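4.2 Grasping with a loose target pose

We were curious, perhaps more than we ought to have been at this stage of the project, to see how the Siltuteo policy would manage when the object pose it was given was a little bit wrong. In everyday use this happens all the time, and a method that only works with a perfect pose would be of rather little help to the people we hope will use it. We therefore shifted the pose estimate by up to 17 mm in the plane of the table before each attempt and left everything else as it was in Section 4.1, including the head camera view and the ordinary desk items that share the table with the target. Figure 4 gives a view from that camera with the red cube held between the two fingers.
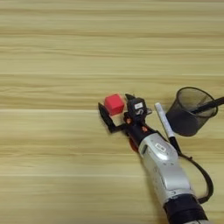
Figure 4. Head camera view of the cube task, with a marker and a mesh pen holder to the right of the gripper.

4.3 Results

Over 3189 attempts with the shifted pose, the policy lifted the cube cleanly in 2115. We had feared a much steeper drop, and it was a pleasure to watch the gripper make small corrections on its way down, much as a person does when feeling for a light switch in a dark room. The Okeke baseline, which follows its planned path without looking again, did noticeably worse once the shift grew beyond the width of a finger pad. Most of our own failures came from closing the fingers too early, so that a corner of the cube was pushed aside, and we return to these cases in Section 5.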